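Cable slack on two arms sharing one table
Posted by Guilan Lu, Monday
Last updated: April

Is there a good rule for cable loops on a two-arm cell? Ours stand out from the joints, and I want something written down before we run longer jobs.
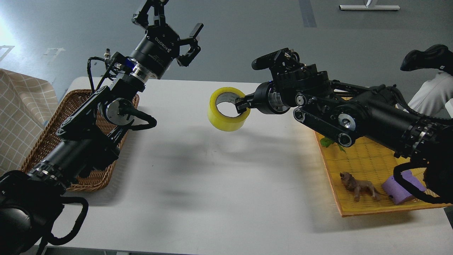
1 min read

Julián Pacheco
Move each joint to both limits by hand, then set the slack. Leave enough that the connector never takes the pull - and no more. Write down who checked it. Keep people outside the marked reach while the drives are on.

Inder
We use 50 mm past full stretch. Works for us.

Lowther
Check your arm manual first. Bend radius depends on the cable.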